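I got to Toltthorpe a little before 7 in the morning because Shireen Molefe told me that if I wanted to talk to her about bread, I had to come while the bread was happening. Fair enough! She runs the bakery on the corner across from the bus stop, and by the time I found the side door she'd already been up for hours and had a cup of coffee waiting for me on a flour sack.

"You look terrible," she said, very kindly.

I'd come because of the rye. If you live anywhere near Skavbridge you've probably had it, or you've stood behind somebody who bought the last one. It's dark and a bit sour and it keeps for most of a week, and I have a long history of eating it standing up over the sink. What I wanted to know was how a person ends up making that for a living.

"By being bad at everything else," Shireen said, and then she laughed and started over. She worked in an insurance office for 12 years. She didn't hate it. She had a nice desk and a good chair, and on weekends she baked for friends, and the friends started asking for second loaves, and then their neighbors did. "I was selling bread out of my car in the office parking lot. My boss bought two every time, so he couldn't really complain." 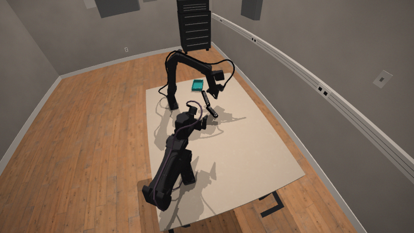

Radoslava remembers those parking lot days a little differently. She told me the early loaves were hard enough to prop a door open, and that people bought them out of love. When I passed this on, Shireen put down her scraper and thought about it.

"The first winter, sure," she said. "I was underproofing everything. I was impatient and my kitchen was freezing."

She learned to slow down from a baker in the next county, a man who'd let her come in and sweep and watch as long as she didn't talk before sunrise. She says he taught her to stop looking at the clock and start poking the dough. I asked what she was feeling for, and she had me press a thumb into a tub of it. It came back slowly, like a mattress. "There," she said. "Now you know as much as I did after a year."

I don't, but it was nice of her to say so.

We talked about money too, which bakers never seem to mind doing. The lease on the shop came up when the old shoe repair place closed, and she had nearly 500 dollars left in the bank after she'd paid for the oven. The oven was used. It still has a hot corner, back left, and she turns the trays halfway through every bake to make up for it. She has thought about getting it fixed and decided she'd miss it.
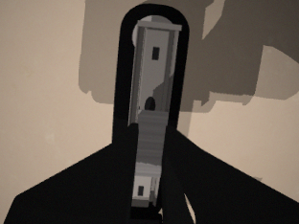 Konrad thinks she should raise her prices, and has been telling her so since the shop opened. I brought it up and got a long sigh.

"He's right, I know he's right," she said. "But there's a lady who comes in with exact change in her hand. I'd have to look at her." She did put the cinnamon buns up in December. She figures nobody needs a cinnamon bun the way they need bread - I'd argue, but it was her kitchen.

By then the shaping was done and the radio was on, and she talked with her back to me for a while. She likes the hour before opening best. She doesn't like Easter, which is all eggs and phone calls. She has given up on croissants for good and says she feels ten pounds lighter.

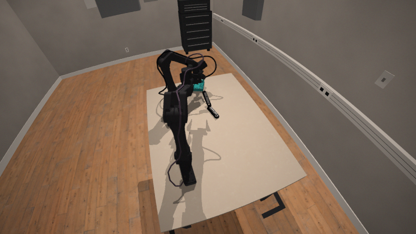 4 min read

I asked about the starter, of course, and I'd been saving it up. Hers is 18 years old, so it goes all the way back to the office job, and it lives in a crock with a plate on top. Its name is Yimer. She won't say why. She once drove back from a vacation a day early when the friend feeding it came down with the flu, and she'd do it again.

If you've killed a starter or two yourself (hi, me too), she had some comfort to offer. "They're tougher than you think. People see gray liquid on top and throw the whole thing out. Pour it off, feed it, give it two days. Pink or fuzzy, okay, then you say goodbye."
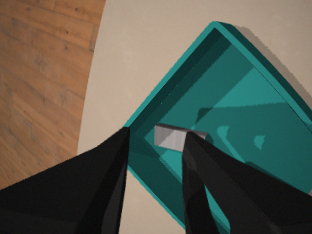 Can you bake a decent rye at home without any special gear?

"Get a heavy pot with a lid and a cheap scale, and you're most of the way there," Shireen said. "And let it cool! Rye wants to sit overnight. Cut it warm and it's glue."

I promised her I would wait. She sold me a loaf at the front counter like anybody else, and it was still warm through the paper when I got on the bus.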